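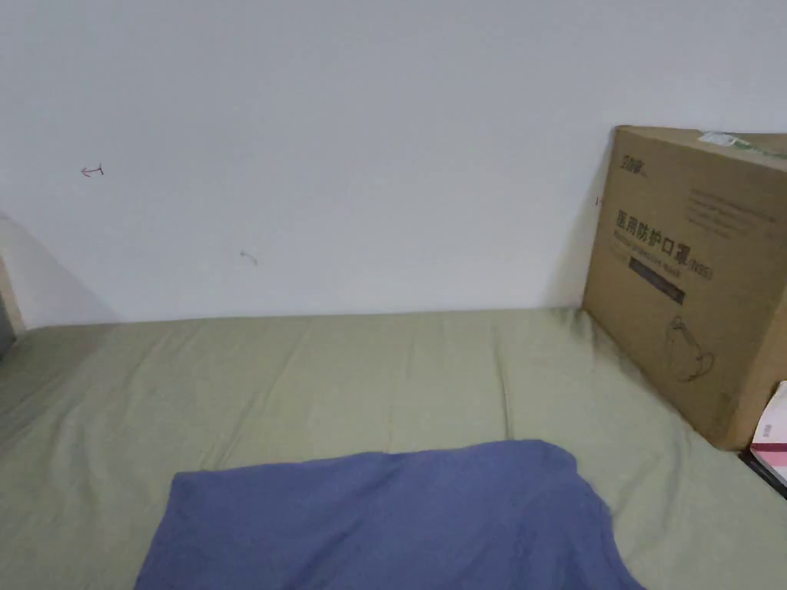
Hajji Closet Swap Opens the Year With a Call for Clean, Folded Clothes

January 1, 2024

If one of your plans for the new year was to finally deal with the bedroom closet, the Willard neighborhood has a great place for what comes out of it. The Hajji Closet Swap is back for its second winter, and drop-off starts this week at the Zollelach building, in the big ground-floor room with the double doors.

The idea is as simple as it was last time. You go through your clothes, towels and bed linens at home, fold what you can part with, put it in a box and bring it over. Anyone who brings a box can take one home full of other people's things, and anyone who has nothing to bring is welcome to come and look too. No money changes hands at any point.

Last winter's swap took in more than 1,000 pieces, and the tables were nearly bare by the last afternoon. Sihan Fu, who runs it, spent most of December getting ready for this one and can hardly wait for the doors to open.

"I love January for this," Fu said. "Everybody has been indoors for weeks, looking at the same drawers, and they're ready. People come in with a box they packed the night before and they look so much lighter! Then they find a sweater they adore and go home with the box full again, and that's fine with me."

There is more room this time. Fu has 32 tables, set up in long rows by type and size, with a wide aisle down the middle so strollers and wheelchairs can get through. Towels and sheets get a wall to themselves. Last year they were mixed in with the clothes, and shoppers kept missing them — a real pity, Fu said, when there were complete sets of flannel sheets at the bottom of the piles.

Children's clothes will be sorted by age this year, a change several parents asked for. Coats go on racks near the entrance. Shoes are in for the first time, as long as each pair is tied together by the laces or held with a rubber band.

The swap also has 200 flat cardboard boxes to hand out to anyone who needs one. They come from Flevlow, the moving supply shop on the next block, which kept its clean used ones back all fall. They can be picked up at the Zollelach front desk during regular hours, one to a household to begin with. Any that are left after the first few days will be first come, first served.

Fu has plenty to say on the subject of packing, and gets more cheerful the longer it goes on. The bed is the place to do it, in Fu's view. Pull the covers off down to the fitted sheet, smooth it out and you have the biggest clean work surface in the house, at a height that is kind to your knees. Stand the box up against the wall, spread each piece out next to it, fold it and put it to one side until you have a stack. The box gets laid open and filled at the end.

"Doing it on the floor is how people give up," Fu said. "You get one drawer done and your back hurts and the dog is lying on the shirts. And the nice thing about using the bed is that you have to finish. You want to sleep there!"

Heavy things such as jeans and bath towels should go in first, with lighter tops and children's things above them. Rolled T-shirts are fine. Fu asks people to leave out the hangers, which snag on everything and tend to poke through the cardboard, and to skip plastic bags inside the box. A strip of tape across the bottom is worth the trouble, especially on a box that has been used before.

Everything should be washed and fully dry. A missing button is no problem, and neither is a loose hem: there is a mending table at the back, with thread in more colors than most of us will ever need, and it was one of the happiest corners of the room last winter. Several people who came in to have a pocket fixed stayed and learned to darn. The table will be running again every day of the swap, and anyone who wants to sit down with a needle is welcome.

Towels that are too thin or stained for another bathroom can come along too, in a separate bag marked "rags." Those are passed on to the Willard bike workshop, which goes through a remarkable number of them. Pillows, mattress pads and electric blankets can't be accepted. Comforters can, if they are clean and will fit in a box with the flaps shut.

One small request from the sorting crew: write on the outside of the box what is in it. "Kids 4 to 6 and towels" is perfect. Last year, a lot of time went into opening boxes just to find out which end of the room they belonged in, and a few words in marker would have saved most of it. Put the words on the side of the box as well as on top, so they can still be read when the boxes are stacked.

Fu's own contribution is packed and waiting by the front door. It includes a wool coat that came from last year's swap. "I wore it all winter, I got compliments on it, and I think someone else should have a turn," Fu said. "I would be so pleased to see it come back a third time."

The coat is far from the only piece making the rounds. A yellow raincoat in a child's size has been brought back by the family that took it home last January, and the original owner's little brother is now the right size for it. There is already a friendly argument over who gets to it first.

Drop-off is open mornings and early evenings through the end of next week, at the side entrance, where there is a ramp and space to stop a car for a few minutes. The swap itself begins the day after drop-off closes and runs for 2 weekends. Boxes can also be brought in while it is going on, and Fu is hoping for a steady trickle so that the tables look different every time someone walks in. That was the best part of last year's swap for many of the regulars, some of whom came by every single day.

Extra hands are needed for sorting, mostly in the evenings. No experience is called for, and there is soup. Sign-up sheets are on the board inside the Zollelach entrance, next to the elevator, along with a list of what can and can't be brought.

People who can't carry a box over can leave their name at the front desk, and someone from the swap will arrange a pickup within the neighborhood. Please have the box closed and taped before they arrive.

Whatever remains when the swap is over will be packed up again and stored for a smaller version in the spring, which Fu hopes to hold outdoors in the Zollelach courtyard if the weather cooperates. Summer clothes are welcome now and will be set aside for that one.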